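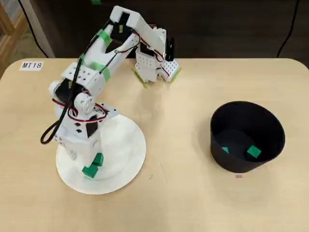

Farbwürfel sortieren: ein Tischspiel für Kinder ab drei Jahren

Veröffentlicht am 2. März 2018 von Imelda Pangilinan

Man braucht kleine Würfel in einer oder mehreren Farben, dazu pro Farbe einen Pappteller. Wir nehmen fünf Würfel je Farbe, für den Anfang reichen drei.

Vorbereitung

Den Tisch abwischen und freiräumen. Die Teller so hinstellen, dass das Kind sie im Sitzen erreicht. Die Würfel kommen auf die andere Seite, am besten auf eine helle Fläche.

Ablauf

1. Eine Farbe nennen und einen Würfel auf den passenden Teller legen.
2. Das Kind legt die übrigen Würfel dieser Farbe dazu. Sie dürfen kreuz und quer liegen oder aneinanderlehnen. 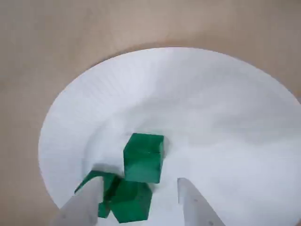 3. Erst wenn das klappt, die zweite Farbe dazunehmen.
4. Zum Schluss alles zurück in die Dose räumen - das gehört zum Spiel.

Pappteller mit geriffeltem Rand sind praktisch, in der Mulde rutschen die Würfel kaum weg. Durchgeweichte Teller austauschen.

Variante von Anastasia Kokkinos aus der Spielgruppe Gosling: mit einer Wäscheklammer greifen statt mit den Fingern. Das dauert länger, mehr als 9 Würfel sind dann zu viel.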